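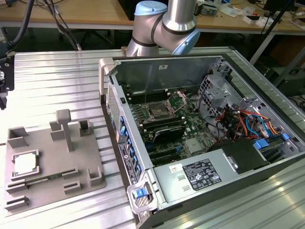

Evaluation of the Koubek Starter Cell for Desktop Computer Assembly

Student project report, Automation Stream, final year
Author: Siiri Kinnunen
Submitted Apr 8, 2019

1. Purpose

The department is deciding whether to keep the Koubek starter cell, a packaged service from Skavow that covers an arm, a slotted work table, control software and a set of fixture plates printed to order. My part of the project was to judge the package as a buyer would. I looked at the setup, the fixtures, the manual and the support line. Arm performance was tested by the other group and is not repeated in this report.

2. Work piece

The task is to take parts from a fixture plate and place them in a used desktop tower. The tower lies on its side on the aluminum table with the side panel off. The CPU socket is left with its retention frame open and the processor starts in a square recess in the fixture plate. The green circuit board strip starts in a long slot just below it. The power supply, drive cage and wiring stay in the case, which makes access from above harder than it would be with a bare motherboard.

3. Fixture plate

Skavow prints the plates from drawings supplied by the customer. We sent two drawings in December and received both plates before the term began. The grey plate used for this task has raised posts, pockets and clips on one flat base, so the whole layout can be lifted off the table and put back as a unit.

The recess for the processor was the weakest part of our design. We drew it with square inside corners and no relief, and the first print held the chip too tightly. Skavow's drawing check did not catch this. The revised plate was charged at the full rate, and the service terms allow that. A buyer should ask for a fit sample of any pocket that holds a finished part.

4. Software

The cell is programmed in Hollar, Skavow's own editor. Positions are taught by hand and stored in a table. The table holds up to 1000 points, and we used a small share of it. Copying a taught layout to a second plate works well if both plates share the same origin. Undo covers the last 20 edits only and is cleared when the program is run. This is not stated in the manual, and I lost a morning's teaching before I noticed it.

5. Support

Support is handled by a reseller, Brikimby. Replies by email were correct and short. Questions about the table and mounting hardware were passed back to Skavow and took longer.

6. Recommendation

Keep the cell for one more year under the basic plan. The drawing check is not worth its separate fee in its present form. Before renewal, the department should ask for:

- a written tolerance for printed pockets
- a manual that covers the undo limit
- one contact for both software and hardware faults

The revised plate drawing and the point table are stored with the project files under the course folder.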